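Revised Guidance on Reporting Simulated Manipulation Trials

2018-09-01

The Brellatura working group on robot handling has issued a revised edition of its guidance for laboratories that report results from simulated trials. The new edition replaces the January text and applies to all submissions received from today.

Scope

The guidance covers single-hand tasks on a tabletop, including grasping, lifting and setting upright. Trials that combine simulated and physical runs remain under the separate Kesex procedure, which has not changed.

What has changed

Each reported task must now be supported by at least 200 trials, up from 40. Laboratories must state the starting pose of the object for every trial and must keep the random seed with the record. A trial that is stopped early, for any cause, is to be counted as a failure unless the simulator itself has halted.

Members who took part in the consultation submitted 236 comments. Many asked for a clearer rule on what counts as a grasp. The definition in Section 4 has been rewritten accordingly. Contact alone does not qualify, and an object that still rests on the table is to be recorded as "not lifted," even where it lies between the thumb and the fingers.

Still images

Reports must include one still for each object type. The hand and the object should both be visible, on a plain background, with no labels laid over them. A cup on its side should be shown so that the reader can tell which way the open end faces.

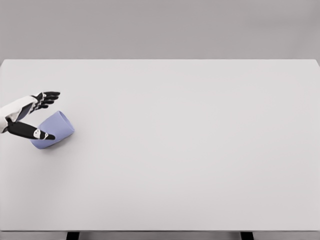

Transition period

Laboratories with work in progress may complete it under the earlier edition, provided that they notify the Brenier office within 28 days. Reports prepared in this way must name the edition used on the first page.

Questions on the trial record form should be sent to the Castaño office. The full text is available to members in the document library.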